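Molteo stacking bins: six months on

I've been meaning to write this since January, when I finally lost my temper with the biscuit tins. Anyone who fixes things at home will know the tins I mean. You put the wall plugs in one, and the picture hooks in another, and by the end of the year they've all got a bit of everything in them plus a dead battery and a key that fits nothing. I'd just spent most of an evening looking for one hinge screw. So I ordered a set of Molteo bins, the open-fronted sort that stack on top of each other, and a length of wall rail to go with them.

I did look at the Kesonar ones first. They're cheaper and the colours are nicer (there's a sort of mustard I was very taken with), but the fronts are low and a friend who has them says the washers slide out if you so much as lean on the bench. The Skorkinov set was well out of my price range and came with a label printer I didn't want. Molteo sat in the middle, and the delivery was free, so that was that.

First impressions were mixed. The box turned up with one corner stoved in and the instructions were a single sheet folded so small I thought it was a packet of silica gel. The rail needs four fixings and they give you three. I had a spare, obviously, somewhere in a tin. Putting it up took me the whole of a morning, though a good half of that was me drilling into what I was sure was a stud and wasn't. Hipólito Yáñez from two doors down came round with his detector and found the real one in under a minute — very annoying, very kind.

Once they were up, though, I was delighted! The bins hook on with a proper clunk and come off one-handed, so you can carry the one you need over to the job and put it back afterwards. I've had the big ones stuffed with coach bolts all summer and the rail hasn't budged. Stacked on the bench they're a bit less impressive. Three high is fine, four high has a lean to it, and five I wouldn't try with a cat in the house.

Cleaning is easy enough. I had a tube of grab adhesive leak in one of mine and it peeled off the plastic in a sheet after a night in the shed. Sawdust does get into the ribs on the sides and you'll want an old toothbrush for that. The label slots are my main grumble. They take a card of a size I've never seen sold anywhere, and the refills from Molteo cost more than they should, so I've gone over to masking tape and a marker pen.

I also found out the smallest size is too small for anything longer than a stubby driver. Mine all live in a Kinoshita roll now, which I've had for years and would buy again tomorrow.

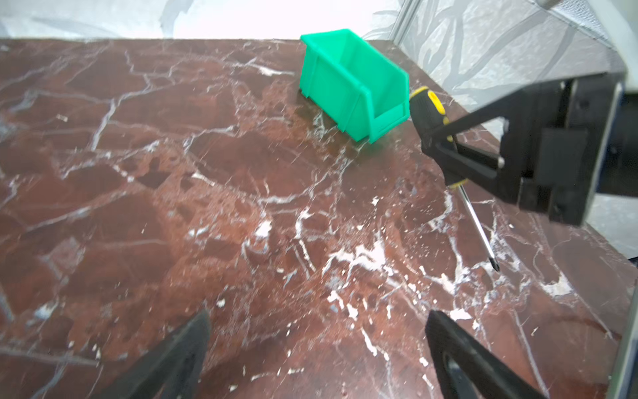

A green parts bin and a screwdriver on red-brown marble.

On price, I paid 104 for the set with the rail and I think that's fair. The larger set was 158 when I looked and I rather wish I'd gone for it, as I've already filled everything and the picture hooks are back in a tin. If you only want somewhere to drop a few screws while you're taking a cupboard door off, buy a couple of loose ones and skip the rail.

Four stars from me. I'd have given it the fifth if they'd put that last fixing in the box.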